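Drirley and Tradunen sign supply agreement for Murketau storage project

2024-02-25

Energy storage developer Drirley has signed an agreement with Tradunen for the supply and commissioning of a 20MW battery system at Murketau. The contract covers battery enclosures, power conversion equipment, medium-voltage transformers and the plant controller.

The system will have a storage duration of two hours at rated output and will connect to the existing Murketau substation through a dedicated feeder. Drirley will own the plant. Tradunen will carry out maintenance under a separate service contract, the terms of which were agreed in January.

Murketau will be operated mainly for frequency regulation, with remaining capacity offered into the day-ahead market. The plant controller will hold a reserve band at each end of the state-of-charge range so that regulation commitments can be met in both directions. Dispatch schedules will be issued by Drirley's control room in Kamata.

"The feeder at Murketau was the deciding factor in sizing the plant," said Aurelia Mösli, head of grid projects at Drirley. "A larger system would have required a second transformer bay and a new connection study. The present design stays within the capacity already granted."
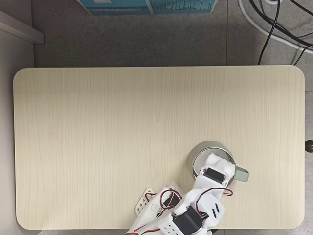 Light wood tabletop with rounded corners on a gray speckled floor.

The battery enclosures use lithium iron phosphate cells with liquid cooling. Each enclosure has its own gas detection, ventilation and disconnect equipment, and can be isolated while the rest of the plant remains in service. Inverters will be tested at the factory against the fault ride-through settings specified by the network operator before shipment.

"We will repeat the reactive power tests on site with the final cable lengths in place," said Thierry Carré, commissioning manager at Tradunen. "Results will be submitted to the network operator together with the updated plant model."

Civil works include foundations, cable trenches, an access road and a noise barrier on the side of the site facing the public road. Enclosures will be delivered in two shipments. Energization will follow acceptance of the protection settings.

Financial terms were not disclosed.

Media contacts
Drirley: Ya-wen Kao, Corporate Communications
Tradunen: Wen-hsiung Hsueh, Press Office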